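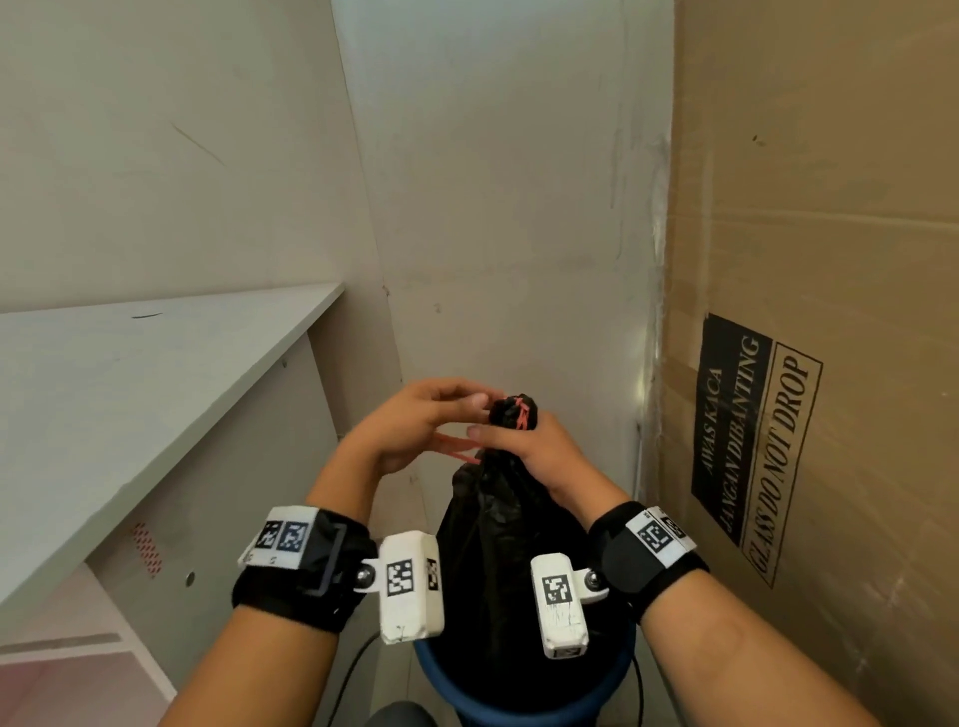
Lists > gumodbridge-manip > Archive > Thread: bag tying, what counts as one example

Sunday, March 14, 2021

Replying inline, got a call soon so this will be choppy.

Setsuko Hamada wrote:

> I went through the first batch of the trash chores last night. The
> wipe-down and the sorting ones look usable. Bag tying is a mess.
> People start the recording at different points, some with the bag
> already gathered, some with it flat open over the rim. Some stop the
> second the knot is tight and some carry on and lift the bag out. If
> we train on that as is, I don't think the policy will ever learn
> where the task ends.

Agree. My fault mostly, the task sheet only said "tie the bag". New wording, please paste over the old one:

Start: bag in bin, open, drawstring not pulled. Hands off the bag.
End: knot closed, both hands let go and back off from the bag. Full stop. Then hit the pedal.

Lifting out is its own task now. Separate recording, separate name. Don't chain them, even if it feels silly to stop there.

> Also the wrist markers. On a lot of the tying clips the left
> ones drop out exactly when the knot is being made, because the
> hands roll inward. Brutness fills the gap by drawing a straight
> line between the last good pose and the next one, and it looks fine
> in the plot but it's garbage.

Yes, saw that too. Turned the fill off in the Brutness config as of this morning. Gaps stay gaps. If a gap lands on the knot, toss the clip, don't try to rescue it. I'd sooner have a small pile of good ones than train on hand motion that no hand ever made.

What helps at the recording end:

- Do the calibration wave before every clip, not once per session. The straps creep. You don't feel it but the offset shows.
- Check the housing bolt is snug. Finger tight is not enough, it swings when you pull on the string.
- Cables down and away from the bin before you start. One of mine caught on the rim halfway thru and the whole motion after that is me trying to shake it off. Deleted.
- Look at the knot. Sounds dumb. But if your head's turned the head camera gets wall and we have nothing to match the wrist poses against.

> Do we want everyone tying the same way? Stikon people all do a
> double knot with the drawstring. I do the ears. I think the model
> could handle both but I'm not sure it can with so few.

Was going to ask you the same thing. My vote: 2 styles, labeled, no others. Drawstring knot and neck twist with the string looped round it. Skip the ears for now, sorry. The gripper we're putting this on has 2 fingers per side and I can't picture it doing ears in any case. If somebody has a third way they love, do it in the practice folder and we'll look in October when there's time to breathe.

Inside a style, though, please DON'T try to be identical. Go quick, go slow, fumble a bit and recover. Fumbles are good as long as you end up with a closed knot. Last round everyone was so careful that the arm froze up the first time the string slipped, it had never seen a string slip.

> And the locations. Nearly everything is from the Gumodbridge
> kitchen, same bin, same floor, same light.

Right. So, move around. Tight corners especially, bin jammed next to a cupboard or a big box, because thats where bins live in peoples homes and it's where the elbows get in trouble. Don't tidy up first. Leave the scuffs and the junk. Only things to clear are mail, faces, screens, anything with a name on it.

Different bag fill too. All of the early ones were nearly empty bags and they tie like nothing. Put some actual stuff in. No food waste please, the Cocco office is still upset with us.

> How many do you need per place?

20 clips per spot, then move the bin or change the room. More than that from one corner doesn't buy us anything, the last training run was basically memorizing the wall. Split evenly between the styles if you can, if you can't just label it right and I'll sort the balance.

Naming: place, style, your initials, clip number. No spaces!! The Cocco uploader eats anything after a space and doesn't tell you. I lost an afternoon to that.

One more thing, shiny black bags. The depth is bad on them, lots of holes where the plastic crumples. Keep recording them anyway, we need them, just don't panic when the preview looks like swiss cheese. If you've got white or clear ones in the house use those for part of it.

Setsuko, can you re-tag the first batch with the new start and end? Trim where it trims cleanly, drop the rest. No need to ask me for each one. I'll rerun the split once you've pushed it, and post the loss curves to the list, good or bad.

Ok they're calling. Anything unclear reply here and not to me direct, so the Stikon folks see it to.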